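Subject: Re: [handheld-collection] Draft 5 of the operator rules – straps, markers, start and stop

Replying to the whole list, as the same points came in from both the Reltville and Vendville rooms.

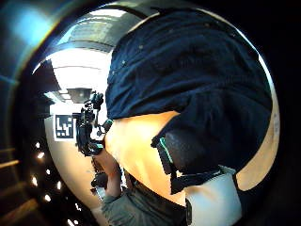

The rule on how to start and end an episode needs to be one rule for all sites. At the moment Reltville starts recording when the tool leaves the table and Vendville starts when the operator is standing at the station, and the Gistis import script treats both as the same thing. I want the start to be the tool held upright in front of the operator, at the station, with a wall marker in view. With a rig gripped upright in one hand and the square black-and-white marker on the white wall beside it, a reviewer can place the station without opening the log. What I do not want is the operator's neck and shoulder taking up half the view, strap and all, while that is going on. Hold the tool out at arm's length before you press start.

> Section 3.2 says "straps and lanyards shall be secured." Secured
> to what? We have people wearing a strap across the shoulder and
> people with it around the neck, and both say they comply.
> Also, is it really worth rejecting an episode over a bare
> shoulder or a bit of shirt at the start? We had 22 sent back
> from the last batch of 700 and most of them were fine once
> the task began.

On 3.2, agreed, "secured" is too loose. Proposed text:

3.2 A strap worn during collection shall have no free end that can reach the fingers of the tool. The operator shall check this with the arm fully extended and again with the arm folded against the chest.

That leaves shoulder or neck up to the site. I would still prefer the shoulder for long sessions, but I have no injury reports to base a rule on, so it stays out.

On rejections, no, I would not reject for clothing or skin in the opening seconds. The draft mixes up two things there. Privacy is one of them. A face or a readable name badge has to be dealt with before upload, wherever it falls in the episode. A sleeve or a shoulder does not. The other is usable length, and that is for the trimming step to handle. I suggest we split 4.1 this way:

4.1a Episodes showing a face or a readable personal label shall be held back until masked.

4.1b Opening and closing views that show mainly the operator shall be trimmed. They are not grounds for rejection.

If that is accepted, the 22 go back in the queue and somebody at Vendville reruns the trim on them. Please keep the original files. The Tôn archive has room for 2,000 more episodes at full length, so there is no need to overwrite anything.

> The marker section does not say what to do if a marker gets
> bumped or replaced in the middle of a session.

Stop, note the time, put up the marker again, and recalibrate before the next episode. Episodes recorded between the last good check and the stop get flagged, not deleted. I have added this as 5.4. Replacement markers must have the same ID and the same printed size as the old one – we have already had one printed with "fit to page" left on, and every pose from that station was off until it was caught.

Still open:

- Whether the arm check in 3.2 is done once per session or at every change of operator. I lean toward every change.
- Whether 5.4 also covers a marker that is partly blocked by a cart or a chair. Reltville has asked for this.
- Wording for left-handed operators in 2.6, which still says "right hand" in two places.

Send changes as replacement text if you can, with the section number. I will put out the next draft when the comments have slowed down, and the version we settle on takes effect in September at both sites. Until then please work to draft 5 as it stands, apart from 4.1, where you can use the split above from today.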